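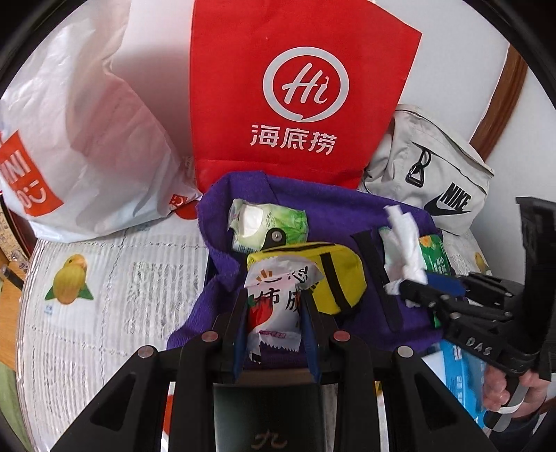
Figure 5. Small items sorted on a purple cloth, bags kept at the back.

Section 5: Packing Your Leller Day Kit

Now for the fun part — filling it!

1. Spread a cloth over a flat, padded surface. A plain color makes little things easy to spot.
2. Stand your bags behind the cloth with the openings toward you.
3. Lay out tissues, snacks and small pouches. Pull out torn wrappers and finish or toss what was in them.
4. Put tissues in the front pocket of your waist bag, opening side up, so you can grab one while walking.
5. Snacks go in next, then pouches (rivets and clips facing in, please).
6. Close the zipper and try the bag on. It should sit snug and feel great!

Note: Dried persimmons are a wonderful trail snack, but sticky. Double-bag them.

Caution: Do not load the waist bag above 2,000 grams. The strap may slip.

Layout tips by Ramil Gatchalian. Revised July 23, 2025.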